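Review: Collado low cabinet, light wood finish
Furniture and Fittings Reviews, Praratstead Centre for Shared Study Spaces

The Collado is a low storage cabinet sold by Eltelik for use in reading rooms, studios and shared offices. The Centre bought 5 units in October to replace open shelving in its first-floor study rooms, and this review sets out our findings after one full term of use. The units were bought at the normal price and the supplier has had no part in the text.

**Delivery and assembly**

The cabinets arrive flat, each in a single carton. Two members of staff can build one in an afternoon, although the printed instructions show the back panel the wrong way round on the fourth page. Eltelik has confirmed the error and now sends a corrected sheet on request. All fixings were present. One door had a chipped lower corner and was exchanged without charge.

The carton is 1,238 mm long and would not fit in our passenger lift. Buyers in older buildings should measure the stairs before ordering.

**Storage**

Each unit is 800 mm wide and has 4 adjustable shelves. The shelves hold box files upright and do not bow under a full row of bound journals. The shelf pegs are a close fit and need a firm push. We would have preferred deeper shelves, as large atlases must be stored flat and then take up more room than they should.

The doors close quietly. The hinges on two of the units needed adjusting after the first month, and a screwdriver was all that was required.

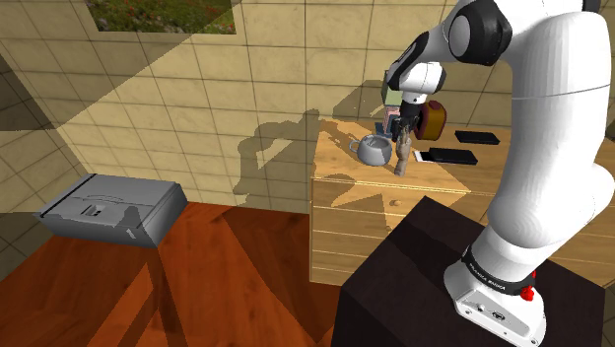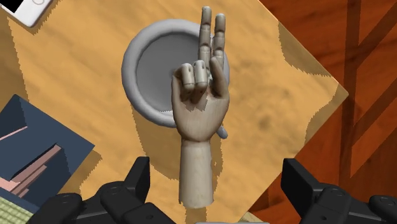
Surface care is the matter on which we received most questions from room users. Eltelik advises a damp cloth and mild soap, and warns against spray polish, which left a dull film on our test panel. Marks from hot drinks are the main risk in a study room. A thick mug like the round grey one behind the wooden hand holds its heat for a long time, and we now ask users to put a mat under any cup left on a cabinet. Ink was removed from the test panel with soap if treated the same day. Pencil came off with an ordinary rubber.

**Comparison with the Rornivow**

The Centre also has the older Rornivow cabinet in its ground-floor rooms. The Rornivow is heavier, has a better lock and has lasted well, but its doors stick in damp weather and spare shelves are no longer sold. The Collado is easier to move and its parts can be ordered singly. For rooms where papers must be kept locked away, we would still choose the Rornivow.

**Recommendation**

The Collado is recommended for general storage in supervised rooms. It is not recommended for confidential records, as the lock is a simple cam type and the same key opened every unit we received. Orders should state the hinge side required. Handles are supplied separately and should be requested with the order.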